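Plimix hand-held gripper
Last updated: 2020-02-09

So you want to teach a robot arm to pick things up, and you don't want to spend your whole spring steering the arm itself around with a joystick. I've been there! The Plimix is the tool I ended up building with Vikas Chaturvedi at Cleramham, and it's the one we sell the most of now. You hold it in your hand, you do the job the way you'd normally do it, and the camera on it records the view along with everything the fingers do. Each time through is one demonstration. Save enough good ones and you've got something to train on.

The fingers are black and pretty chunky, with an orange ribbed pad down the inside of each one. We went through 8 versions of that pad (I still have a drawer full of the bad ones) before we found ribs that would hold on to smooth stuff without me squeezing like crazy. Each finger also carries a square black-and-white marker on top, where the camera can see it. That's how the software works out how far open the gripper is, so please keep them clean. A thumbprint is fine. Dried glue is not, ask Vikas.
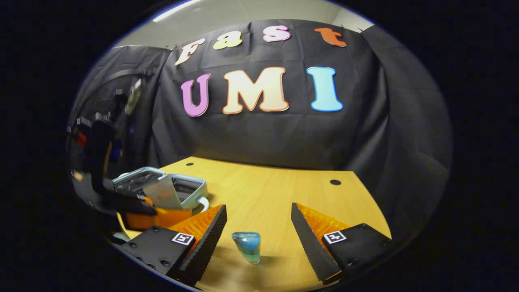
People always ask me what to start with, and my answer is one small thing on a plain table. Glass is a great second step — it's shiny, it's see-through, and a model that has only ever met matte plastic blocks tends to get very confused by it. Start each demo with the fingers open and the object in view, come in at a normal speed, close, lift, set it down, back off. Then move the object a little and go again. I like to do 10 in a row and take a break, because my wrist gets lazy and I start doing the same lazy swoop every time.

Meenakshi Mathur put together our starter set, and it has 202 demonstrations in it, all on tabletop jobs. She threw out more than she kept! Her rule is that a fumble you recover from stays in, but a demo where you stopped to chat halfway goes in the trash. I fought her on the fumbles and I was wrong.

What comes in the box: the gripper with its pads already on, one spare pair of pads, a sheet of replacement markers, a charging cable and a printed card with the calibration steps. Calibration takes me 6 minutes with coffee in the other hand. The recordings come off through our Jekodness app, which also lets you trim the start and end of each demo.

One thing to check before you order: the fingers on your arm should match the ones on the hand-held tool. We sell the matching pair separately, and if your arm needs an odd mounting plate, write to me first with the bolt pattern. The next batch ships in May — orders go out in the order they come in.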